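August 25, 2024
Notebook - glaze batch 32, Verkthorpe clear

Mixed 500 g dry of the Verkthorpe clear over the old Tadar base. Sieved twice at 60 mesh. Still a few specks of undissolved frit, left in on purpose to see if they melt out.

Specific gravity came in at 151 on our scale (grams per 100 ml), a touch heavy for dipping. Added water in small amounts and left it overnight in April's bucket, relabeled. 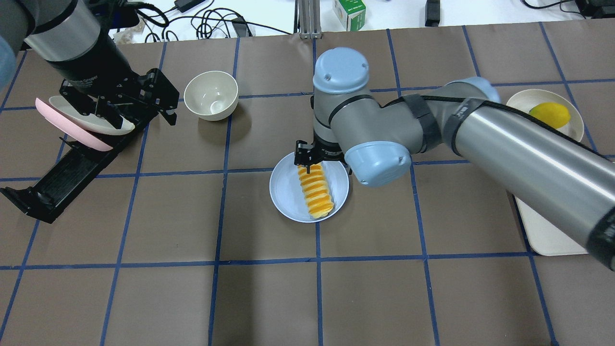 Crazing remains the open question. The Chaimongkol body has a low expansion and the clear pulls tight on it as it cools, worst on open forms where the glaze pools. A cream-colored bowl with a spoon resting in it is the shape I have in mind: deep enough to pool at the bottom, and then scratched at by cutlery every day. Flat tiles will not show this. Next round gets bowls only, half with extra silica.

Cone packs to go on the top and bottom shelves. The Verko kiln fires cooler at the bottom and the last log did not record by how much.
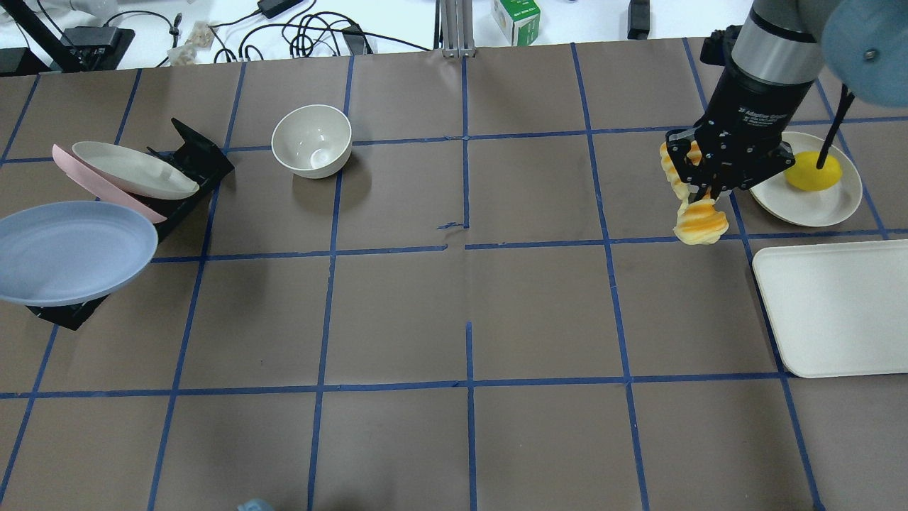
To do
- Reweigh silica, bag label is unreadable
- Ink test on the crazed tiles, then again after a week
- Replace bottom shelf thermocouple
- New test tiles, same clay lot - write the lot on the back this time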